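Lining Up Two Gripper Streams and a Head Camera: A Bottle-to-Basket Walkthrough

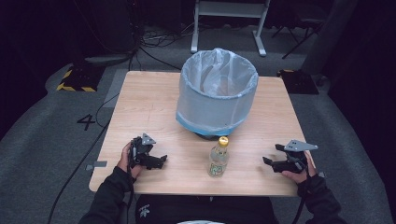
What you'll end up with

By the end of this tutorial you'll have one clean, time-aligned episode file from a two-handed demonstration: left gripper pose, right gripper pose, both jaw openings and the head view, all on a single clock. The task is as small as I could make it -- a clear bottle with a gold-colored cap goes into a lined wastebasket -- and I love it for exactly that. Small tasks make timing bugs easy to see!

I'm using Tumach for recording and Rislow for alignment. If you have other tools, the steps carry over fine. You just need something that writes raw timestamps and something that lets you edit them.

Step 1: Record raw, fix later

Turn off every smoothing and resampling option in the recorder. All of them. Tumach turns on a pose filter by default, and it adds a small delay that you'll chase for an entire afternoon (I did, and Ustyna Yatsenko eventually found it in the settings file while I was getting lunch).

Your recording config only needs a few lines:

pose_filter: off
resample: none
clock: host
streams: head, left, right, jaw_left, jaw_right

Setting the clock to host means every packet gets stamped when it reaches the computer. It's a little late compared with the moment it was measured, but it's late in a steady way, and steady is something we can correct.

Step 2: Add a sync gesture

Before the task starts, hold both grippers in view of the head camera and close both jaws twice, quickly. Then wait a beat and begin. You now have a sharp event in all five streams. Do it again at the end of the episode. The second one lets you catch drift, and it takes no time at all.

Step 3: Find the offset

Load the episode in Rislow and plot the two jaw signals. The double close looks like a pair of deep notches, really hard to miss. Mark the bottom of the first notch in each signal, then step through the head video until you reach the frame where the jaws first meet.

Subtract the times and you have your offsets. On my last batch, the right gripper came in 18 ms behind the left, and the head stream lagged both by a good deal more. Write the values into the episode header:

offset_left: 0
offset_right: -18

The sign trips people up. A stream that arrives late gets a negative number, as you're pulling it back toward the start.

Now check the closing gesture. If the notches still line up there, great, go on to the next step. If they've slid apart, you have drift, and one fixed offset won't do. Rislow's two-point mode stretches a stream between the two gestures, and it works beautifully on short episodes.

Step 4: Resample onto one timeline

Pick the slowest stream you care about and use its rate as the target. Linear interpolation is fine for positions and jaw openings. For rotations, use slerp. Please don't average quaternions one number at a time! The results look almost right, and that's the worst kind of wrong.

For images, take the nearest frame and never blend two. A blended bottle has soft double edges, and your perception model will happily learn them.

Step 5: Segment the episode

Split the episode into reach, grasp, carry, release and retreat. I start from jaw opening and gripper speed, then fix the boundaries by hand. Two settings to begin with:

min_segment_frames: 9
smooth_window: 5

The release is the tricky one. Over the basket, the jaws open in a fairly slow ramp, so a plain threshold puts the boundary too late. Try the start of the ramp instead. Vittoria Galli wrote a little script that walks backward from the threshold until the slope flattens out, and it's made my hand edits much quicker.

A word about perception labels: clear plastic with pale liquid in it, sitting on light wood grain, is a tough target for a segmenter. I get steadier masks by prompting on the cap and the greenish label, then growing the region outward. The basket has its own quirk. The white bag folds over the rim, so label bag and basket as one object unless you have a reason to train them apart.

Step 6: Replay before you trust it

Run the aligned episode through the viewer at half speed with the gripper poses drawn over the head video. Watch the fingers. If the drawn jaws close before the real ones do, go back to Step 3 and check your sign.

Once one episode looks good, save the header as a template and apply it to the rest of the session. I still open every batch and spot check a few, mostly from the end of the day. If someone restarts the recorder partway through, measure the offsets again from the first new episode.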